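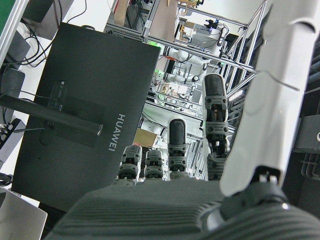

Monitor, black cables and a power strip on one of the white desks at Ondmont.

Desks, Tables and Cables: Frequently Asked Questions

These are the questions people ask us in the hallway, usually while holding something. They cover the white tables, the monitors, the chairs and all the small stuff that collects between them. If your problem isn't listed, try the help desk before you try duct tape.

Do I get my own desk?
No. You get a share of one. The open floor at Ondmont is 3,302 square feet and every group believes it needs most of that. Desks are booked by the week at the front counter, and the booking covers the top and the space under it. The floor around it belongs to everyone's ankles.

Can I move a monitor to another desk?
Yes, if you take its stand, its cables and anything plugged into it. Most of our calls about "dead" screens involve a dongle that stayed behind when the screen moved. Look at the back before you carry it off. Then look again, because the back of a monitor is where adapters go to be forgotten.

What do I do with the extra length of cable?
Loop it loosely and put a Lui clip on it. The clips are in the drawer under the printer, where there were 400 of them in October. We would love to know where they went, and we suspect they're in your bag. Please don't wind a cable tightly around a table leg. It looks wonderful and it stays there until the building comes down.

May I plug one power strip into another?
No. We are not going to be funny about this one. One strip per desk, straight into the wall outlet, no exceptions. If you run out of sockets, unplug the thing you haven't used since spring.

Can strips stay on the desktop?
They can. Put them toward the back, with the sockets where a hand can reach them and a cup of coffee can't.

How should I leave a table I'm coming back to?

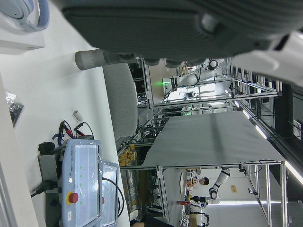 A half-finished table is fine with us, and we would sooner see your work left out for a night than swept into a drawer by someone in a hurry. Two things are asked of you: pull anything small away from the edge, and make it plain what is staying. Bags of small parts are the worst offenders. The black plastic one near the edge of the white table is one elbow away from being a floor problem, and it would be much happier in a lidded tub toward the middle. Clip leads should be unclipped from each other and laid straight, reds with reds if you're feeling ambitious. Boxes may stay on the table, but please don't use them as a second table.

What are the gray sheets for?
Dust, mostly. A cover should lie smooth and hang over the front edge, so people can tell it was put there on purpose. It also means hands off: don't lift it to see what's under it, and don't set your lunch on top. Clean covers are on the shelf by the side door. Used ones go in the hamper, and no, shaking one out in the hallway does not count as laundry.

Where do labels come from?
The Ranex label maker lives at the front counter. Write your group and the month. "DO NOT TOUCH" tells us how you feel but gives us no one to call.

What happens to things with no label?
They go to the orphan shelf for 4 weeks, then to the swap table, then to whoever is fastest. Chargers rarely last an afternoon.

My chair has vanished. Can I get another?
Chairs drift. Check the nearest 5 desks before you report it. The upholstered ones came from Brenance and are meant to stay at the tables, but they roam toward the window in nice weather. If a seat is broken, turn the chair to face the wall and tell the counter. We know it looks like we're punishing it.

Can I wipe the white tabletops with whatever is under the sink?
Use the spray with the green cap and a soft cloth. The scouring powder is for the sink and has already taught one tabletop a lesson. Marker comes off with rubbing alcohol if you get to it the same day. After that, you may consider it decoration.

When is the tidy-up?
Nearly everything gets put straight at 4 p.m. on the last working day of the month. It takes half an hour if people come, and most of the evening if they don't. There are cookies, and they are not very good.

Filed under: Using the Space > Desks & Storage

Related questions
Booking a desk for the first time
What can go in the shared refrigerator
Lost keys and locker codes
Getting rid of cardboard

Ondmont Shared Workspace | Contact the front counter | Back to top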